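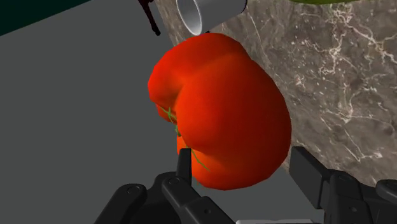

Come and be one of our testers!

Hi, I'm Marites Galang, and I run the tester panel at Vivance. We make skincare and a small range of colour (tinted balms, cream blush, one very stubborn mascara that has been giving me grief since before I had grey hair). I'm looking for 58 people to wear our new Plivero tint for four weeks and tell me exactly what they think of it.

If you've done one of my panels before, you know how this goes, so skip down to the dates. If you haven't, read on and I'll try not to ramble.

What we're testing

Plivero is a sheer tint for lips and cheeks. It comes in six shades and there are two versions of the formula, which for now I'm calling A and B. You'll get one of them. I won't tell you which until the end, and please don't compare notes with your sister if she's on the panel too (this happened last time, you know who you are). We want to hear how it wears through a normal day – school run, hospital shift, desk, gym, whatever yours looks like – and whether the colour on your face matches what you thought you were getting from the tube.

Who I'm after

Anyone 18 or over who lives in Australia. All genders, all skin tones. On our last panel we had loads of testers in the middle of the shade range and hardly anyone at the deeper end, and we had almost no one over 60, so I'm holding places for both. I'd also love more people with dry or mature skin, because cream products can do some very odd things there and I'd rather hear about it from you now than read it in a one-star review later.

You don't need to be any good at makeup. Some of my favourite feedback has come from people who own one lipstick and can't find it. You don't need a following either. Please don't send me your follower count! It doesn't go on the form and it won't get you in. This is a testing panel and there's no posting involved; in fact, I'll ask you to keep the product off your socials until it's launched.

Who should sit this one out

Please don't apply if you're allergic to beeswax, lanolin or any fragrance ingredient, if you're having treatment for a skin condition on your face, or if you've had filler or a peel in the last month. If you're pregnant or breastfeeding I'll have to ask you to wait for the next one, sorry. Also no one who works for another cosmetics company, and that includes the Christmas casuals on the counters.

What you'd be doing

A patch test on your inner arm first, and you wait a full 48 hours before it goes anywhere near your face. After that you wear the tint at least 4 days a week and fill in a short online diary, which takes a few minutes. There are two video calls with me, one at the halfway point and one at the end. I'll ask you to take a few selfies in daylight with nothing else on your cheeks or lips. Only my team sees them and they're deleted once the report is written. If you ever want them gone sooner, email me and they're gone.

You can pull out whenever you like. If your skin plays up, stop using it straight away and ring me, and I'll still pay you for the weeks you've done.

What you get

$180, paid by bank transfer after the final call. You also keep the tint, and when the finished version comes out I'll post you a full-size one in the shade of your choice. Testers who finish also go on my list for the Fluruso cleanser trial next year, which I'm quite excited about and can't say a word about.

Dates and how to apply

Applications are open until the end of October. Parcels go out in the first week of November and we finish up in early December, before everyone disappears to the beach.

To apply, fill in the form on our panel page. It asks for your age, postcode, skin type and a line or two on what you normally wear on your face, even if the answer is sunscreen and nothing else. Last time I had more than 1,000 applications and I read every one of them, so please be patient with me. You'll get an email either way.

Questions can go to me through the contact link on the same page – just put Plivero in the subject line so it doesn't end up with the orders team. I'm usually at my desk from 9.30 am.

Marites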